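Ticket 588 - Transmission additive, shudder after treatment
Product: Drustora ATF Conditioner, 100 ml tube
Opened by: Mitiku Wako
Assigned to: Flurina Zwahlen, Wirkgate product support
Status: Closed

Customer's report

I added one tube of the conditioner to the automatic transmission on my delivery van. It was shifting a little hard from second to third when cold and I wanted to smooth that out. Since the treatment the hard shift is better but I now have a shudder between third and fourth, mostly on light throttle. It feels like driving over a rumble strip for a second or two. No warning lights. The fluid was last changed by the previous owner and I don't have the paperwork. Should I add a second tube?

Reply, Flurina Zwahlen

Please do not add a second tube for now. Send us the following:

- Transmission type and fluid capacity from the owner's manual
- Fluid level, checked by the method in the manual
- Color and smell of the fluid
- Whether the shudder goes away once the transmission is fully warm
- Any stored codes, even if no light is on

You can keep driving the van if it is not slipping. Avoid towing until we have the level.

Customer's answer

Six-speed automatic, no dipstick, there is a check plug on the side of the case. Fluid is dark brown, no burnt smell that I can tell. Shudder is there cold and warm, a bit worse warm. No stored codes. I have not checked the level because the manual gives a fluid temperature for it and I have no way to read that at home.

Note, Flurina Zwahlen

Asked the customer where the tube went in. He used the fill plug and says a small amount ran out while he was putting the plug back. He thinks it was mostly old fluid. He did this with the front of the van on ramps, so the case was not level. Possible low fluid. Passed to Oona Savolainen for a second opinion.
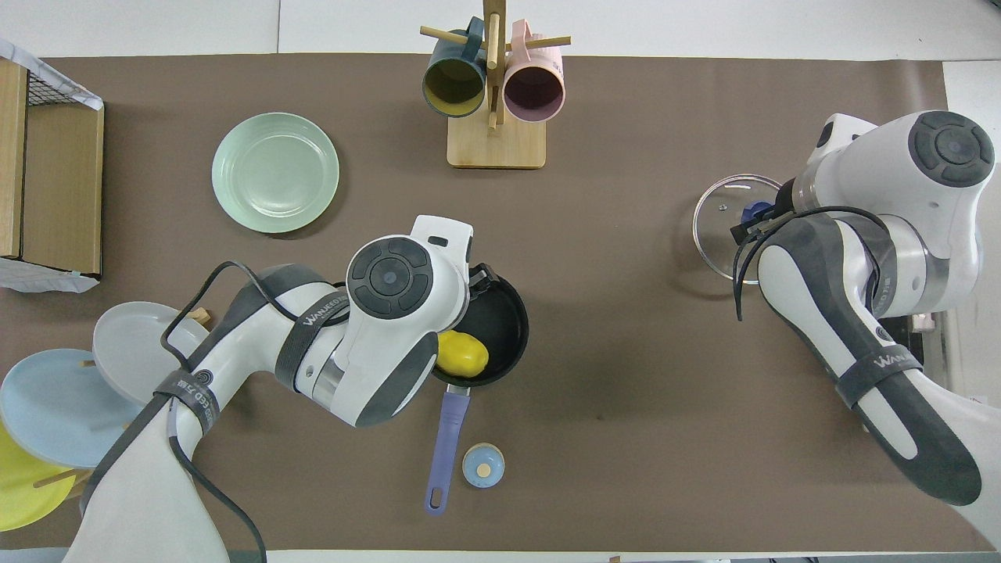
Note, Oona Savolainen

Agree that level comes first. A shudder on light throttle in the upper gears is usually the torque converter clutch, and dark fluid of unknown age fits with that. The conditioner does not repair a worn clutch lining. It also should not go into fluid that is already due for a change - this is on the label, but the print is small and we get this question often.

Advice sent to customer:

1. Have a shop check the level with the van on a four-post lift and a scan tool reading fluid temperature.
2. If the level is low, top up with the fluid named in the manual and drive 20 miles, then report back.
3. If the shudder remains, drain and refill with fresh fluid. Do not add conditioner to the new fluid until the shudder is gone.

Customer's update

Took it to the Aigner garage. Cyrill Rüegg checked it on the lift and it was low. He topped it up and I drove the 20 miles. Shudder is weaker but still there at light throttle. He has offered a drain and refill and says he can do it next week.

Reply, Flurina Zwahlen

Go ahead with the drain and refill. A single drain leaves part of the old fluid in the converter, so ask him whether he recommends a second one after a short interval.

Customer's update

Fluid changed twice, with 80 miles between the two. The shudder stopped after the second change. Shift from second to third is still slightly firm on the first start of the day, but I can live with that. I have one unused tube left over.

Closing note, Flurina Zwahlen

Cause recorded as low level and old fluid. No product fault found. Customer told to keep the spare tube sealed. Label text request sent to Roswitha Holzer: move the line on fluid age to the front panel. Ticket closed, can be reopened by replying to the last message.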